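A kitchen table in Flastport

The woman who runs the Flastport supper club has been feeding strangers at long tables for eleven years now, and she still writes the shopping list on the back of an envelope. We met in the afternoon, when the bread was already rising, and she talked for the better part of two hours while I ate more than my share of the plum cake.

She grew up over in Bestton, where her grandmother cooked for the harvest crews. "There was always one more person at the door," she told me, "and you just put more water in the soup and moved the chairs." The club began much the same way, with a few neighbors and a pot of beans – then the neighbors brought cousins, and by the second August she was borrowing benches from the Kasprzak bakery down the road.

Last year she served 3532 dinners, a number she knows only because her sister keeps the book. She would be happy with 2000, she says, and a little more sleep.
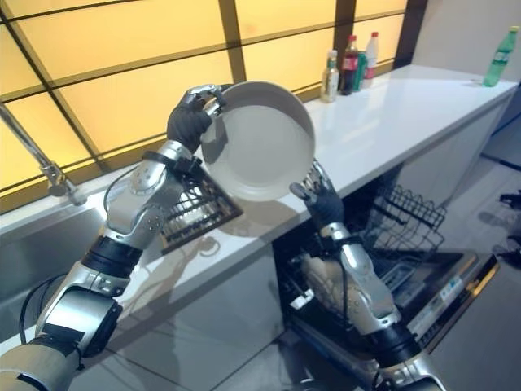
How does she decide what to cook?

She goes to the market at six in the morning and buys whatever there is plenty of, and the menu gets written on the drive home.

"If it's squash, it's squash," she said, laughing. "People grumble in October and then they ask me for the recipe." The one thing she won't change is the barley soup, her grandmother's, made with dried mushrooms and far more dill than seems sensible.

She has been asked to open a proper restaurant, and once went as far as looking at a place on the Trinus road with a lovely big stove. She slept on it and said no. "I like knowing who's allergic to walnuts," she told me, and got up to see to the bread – it needed another half hour, so she cut us both some more cake.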